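Subject: Re: [trevavis-hall] Damp on the north wall

On Sunday, the hall bookings list wrote:
> The wall by the kitchen door is damp again up to shoulder height.
> Does anyone know what was put on it last time? The Dundo Road
> group is asking if they can still use the room in November.

It was a lime plaster from Nodico, 14 bags, with no paint over it. The invoice is in the green folder under repairs. I would not put anything else on it until the gutter is fixed. The joint above the kitchen door leaks in heavy rain and the water runs down inside.

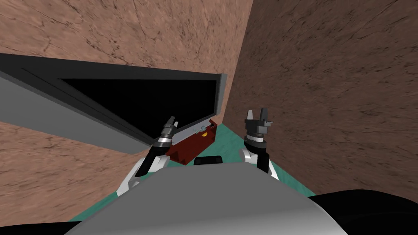
Manurung quoted $123 to reseal the joint and replace one bracket. That was in the spring, so please check it still stands. They need a clear strip 6 feet wide along the outside wall for the ladder, so the bins will have to move for the day.

The Dundo Road group can keep their booking as far as I'm concerned. They only use the front half. I'd ask them to leave the heater on low when they go and keep the stacked chairs away from the wall.

The meter read 101 on Friday, on the relative scale. Last year it was well under that. I'll take another reading after the gutter is done and post it to the list.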